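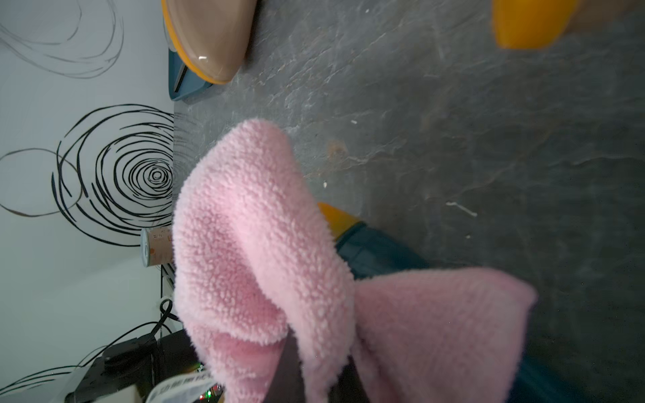 Pink fleece cloth on the dark gray surface.

Boots and Cloths – Household Gallery

My name is Nasrin Esfahani and I keep this page for people who like to see ordinary things from near. In this part I collected rain boots and the cloths for wiping them. It is gallery number 898 on the page, and it has only 2 pictures.

I like fleece for this work. The small loops take the dust well and they do not scratch the rubber. After use I wash the cloth in warm water with very little soap, and I never put softener. Softener makes the loops flat, and then the cloth only pushes the dirt from one side to the other.

For the boots I lay each one on its side and wipe the shaft first, then the foot. The line where the sole meets the boot needs more patience – sand from the path at Plosholm likes to stay there all winter.

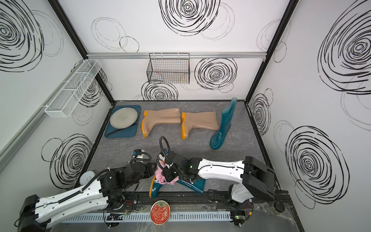

A light color such as beige shows every mark, so I take those pairs first, when the cloth is still clean. Dark teal is more forgiving, but when the rubber is glossy it shows the drops if you let it dry alone. I wipe it one more time with a dry corner of the cloth and leave the boot standing.

If you have a better way for the soles, please write to me. A reader from Kerslake uses an old toothbrush, and I want to try it in December.

Last updated: December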